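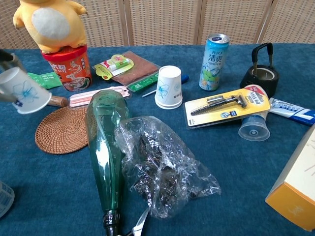 How to Pack a Small Apartment When You Have Two Weeks

By Ah-rin Moon
Updated 2018-10-08

Two weeks is enough time to pack a small apartment if you work a little each evening. The steps below come from my move out of Florside, where I had 896 square feet and one closet. They should work for anything up to a two-bedroom.

What you need

Boxes in two sizes, small and medium
Packing tape and a dispenser with a blade
A thick black marker
Plain packing paper or old newspaper
Zip-top bags for screws and cables
A notebook, or a list on your phone

Skip the extra-large boxes. They get filled with heavy things and then the bottom goes. A small box of books is heavy enough for one person.

Step 1. Book the truck first

Call before you tape up a single box. I got quotes from Picard and Drestance for the same day in November, and the difference came to $230, mostly in fees that weren't on the first page. Ask for the total with mileage, fuel, and stairs included, and get it by email. If you are going a long way (mine was around 200 miles), ask whether your things share the truck with anyone else's and what that does to the delivery date.

Write the confirmation number on the first page of your notebook.

Step 2. Empty one surface and keep it as your sorting table

Pick a table, a desk, or a folding table if you have one. Anything you are unsure about goes there. Go through it at the end of each evening and put every item in one of these groups:

Goes in a box tonight
Needed until moving day
Give away
Trash or recycling

Do not leave the "unsure" things overnight. They pile up, and by the second week you will be packing the pile as it is.

Step 3. Start with what you use least

Winter coats in summer, summer clothes in winter, books, framed pictures, spare bedding, tools, the waffle iron. Pack one kind of thing per box where you can. Mixed boxes are fine near the end, but early on they make it hard to find anything you turn out to need.

Tape the bottom of each box with two strips along the seam and one across. Fill gaps with paper so the contents do not shift. A box should close flat. If it bulges, take something out.

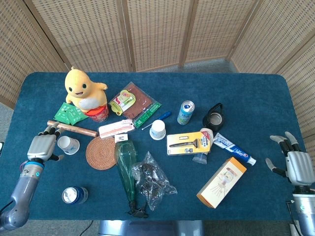 KITCHEN AND PANTRY

Step 4. Eat down the food

Stop buying pantry goods as soon as you have a moving date. Plan meals from what is on the shelf, starting with cans, jars, and the freezer. Opened bags of flour, sugar, and rice travel badly — give them to a neighbor or use them up. Spices can go if the lids are taped.

Instant noodles and other just-add-water meals are worth holding back. Keep a few for the last two nights, when the pans are already packed. You will need the kettle, so it stays out too.

Step 5. Wrap the dishes

Lay out a stack of paper. Put a plate in the middle, fold two sheets over it, add the next plate, and wrap the stack in bundles of four. Stand the bundles on edge in a small box with crumpled paper underneath. Glasses and mugs get wrapped one at a time, with paper pushed inside, and go upright on top of heavier things.

Set aside one plate, one bowl, and one fork per person. For everything else in the last days, paper cups and plates save you from washing and then packing wet dishes.

Knives should be rolled in a towel and taped. Write KNIVES on the roll as well as on the box.

LABELS

Step 6. Number every box

Write the number on the top and on two sides. Add the room it is going to, not the room it came from. In the notebook, put the number and a short line of contents:

7 — bathroom — towels, hair dryer, first aid
8 — kitchen — mugs, tea, small pans

I used the Zuvis list app for the first 20 boxes and then went back to paper, which was quicker with tape on my fingers. Either is fine.

Step 7. Pack one bag that stays with you

Chargers, medicine, keys, documents, a change of clothes, toilet paper, a box cutter, and a lamp if the new place has no ceiling lights. My brother-in-law Sebastian Tudose put his box cutter inside a box and opened the first few with a house key.

Keep the bag in your car or by your feet. It does not go on the truck.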